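The Bouquet That Stays

In January, when fresh flowers are expensive, Ching-wen Chang keeps one bouquet for the whole winter. She writes the home pages for the shop Trasier, and she told me that a bunch without water needs more care than people think.

The first rule is the stem. Hold it low and keep your fingers away from the blossoms. Pale petals show every mark.

The second rule is the vase. A narrow glass one with a pattern is good, as it hides the ends of the stems. Turn the bunch slowly until the small sprigs fall to the sides. Her friend Bo-ram Han likes a lit lamp near it, in the evening after 4.

Pink and white blossoms, green stem.
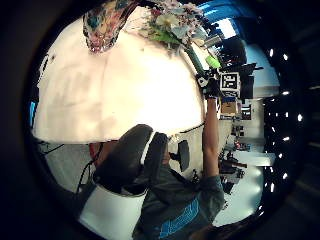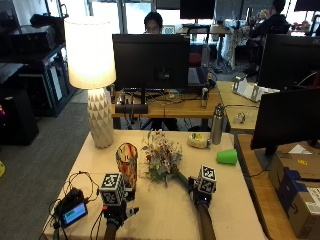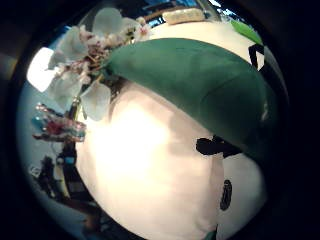
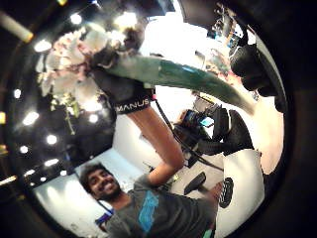 Where to Put It

Keep the vase far from the edge of the table, and not in strong sun. Chang leaves 90 centimeters between hers and the heater. Once a week she takes the dust off with a soft brush, beginning at the top.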